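점검일 22/05/2018 / 장소: 일트브리지(Iltbridge) 공유공방 1층 포장·소분실 / 점검: 파티마 스와네풀, 동행: 에밀 라이너

지난 1월 점검 때보다 훨씬 좋아졌습니다! 들어서자마자 비상구 쪽 통로가 시원하게 트여 있어서 둘 다 "오" 소리가 나왔어요. 그래도 고칠 건 고쳐야 하니 항목별로 적습니다. 표시는 [x] 양호, [ ] 조치 필요입니다.

## 1. 통로와 출입구

- [x] 비상구 앞 적치물 없음
- [x] 바닥 유도선 식별 가능
- [ ] 뒷문 도어클로저: 마지막 한 뼘에서 쾅 닫힙니다. 손 끼임 위험이 있으니 속도 조절 나사부터 돌려 보고, 안 되면 교체.
- [x] 출입 기록부 비치

코멘트: 유도선을 새로 붙인 분, 모서리 처리까지 정말 꼼꼼하게 하셨네요. 창고 쪽도 같은 방식으로 부탁드립니다.

## 2. 소화·경보

- [x] 소화기 9대 전부 압력 정상
- [x] 감지기 11개 시험 버튼 작동
- [ ] 671번 소화기 받침대 흔들림. 벽 앵커가 헐거워졌습니다.
- [ ] 층별 대피도가 예전 도면입니다. 칸막이 옮긴 것이 반영되어 있지 않아요.

코멘트: 감지기 시험할 때 소리가 안쪽 세척실까지 또렷하게 들렸습니다. 문을 닫고도 한 번 더 해 봤는데 역시 잘 들려요. 대피도는 에밀이 새로 그리겠다고 했습니다(벌써 연필을 꺼냈습니다).

## 3. 걸이, 선반, 수납

- [x] 선반 최상단에 무거운 물건 없음
- [x] 선반 벽 고정 상태
- [ ] 집게 스프링: 헐거운 것은 따로 모아 폐기
- [x] 걸이 끝부분 날카로운 곳 없음

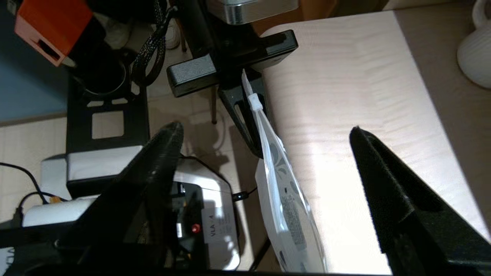 선반 하중 표시는 단마다 붙이기로 했습니다. 지금은 맨 아래 단에만 "50 kg"이라고 적혀 있어서 처음 오는 분은 위쪽도 같은 줄 알기 쉽습니다. 위쪽 단은 제작사 자료를 찾아서 확인한 뒤에 적어 주세요. 짐작으로 쓰면 안 됩니다!

## 4. 전기

- [x] 누전차단기 시험 정상
- [x] 멀티탭 문어발 연결 없음
- [ ] 밀봉기 전선 피복이 꺾인 자국. 사용 중지 표를 걸어 두었습니다.
- [x] 분전반 앞 공간 확보

코멘트: 멀티탭이 드디어 깔끔해졌습니다. 예전 점검표를 보면 매번 같은 지적이 반복되던 자리인데, 벽 콘센트를 늘린 효과가 확실합니다. 밀봉기는 수리 후 프롤트사이드(Proltside) 쪽에서 절연 시험까지 받고 들여오는 것으로 합의했습니다.

## 5. 작업대와 바닥

- [x] 작업대 다리 수평, 흔들림 없음
- [x] 상판 모서리 갈라짐이나 가시 없음
- [ ] 개수대 앞 미끄럼 방지 매트 가장자리 말림
- [x] 칼, 가위 보관함 잠금
- [x] 작업대 밑 개인 짐 없음
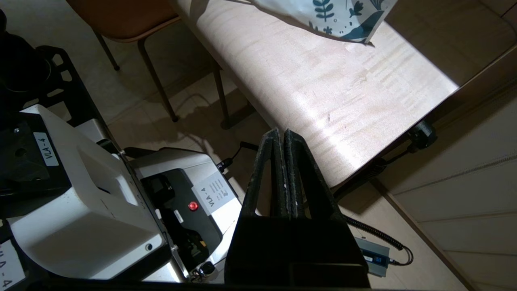 매트는 뒤집어 깔아 봤지만 금방 다시 말립니다. 테두리가 경사진 제품으로 바꾸는 편이 낫겠어요. 바꿀 때 폭도 조금 넓은 것으로 골라 주시면 물 튀는 구역까지 다 덮입니다.

## 6. 응급 대비

- [x] 구급함 위치 표지
- [ ] 구급함 내용물: 화상 거즈 기한 지남, 소독솜 부족
- [x] 눈 세척액 미개봉, 기한 내
- [x] 비상 연락처 최신

코멘트: 연락처에 언빌(Ernville) 분원 번호까지 넣어 둔 것, 아주 좋습니다. 무전 호출명 "줄루(Zulu)"가 무엇인지 모르는 분이 있었으니 연락처 옆에 "야간 당직"이라고 풀어서 적어 주세요.

## 조치 담당

| 항목 | 담당 | 순서 |
|---|---|---|
| 밀봉기 전선 | 파티마 | 즉시 |
| 671번 받침대 | 에밀 | 즉시 |
| 구급함 보충 | 파티마 | 즉시 |
| 뒷문 도어클로저 | 에밀 | 다음 |
| 매트 교체 | 파티마 | 다음 |
| 대피도, 선반 하중 표시 | 에밀 | 다음 |
| 헐거운 집게 정리 | 공방 이용자 공동 | 수시 |

조치가 끝난 항목은 이 파일에서 지우지 말고 괄호를 x로 바꾼 뒤 이름을 남겨 주세요. 밀봉기는 표가 걸려 있는 동안 플러그를 꽂지 않습니다.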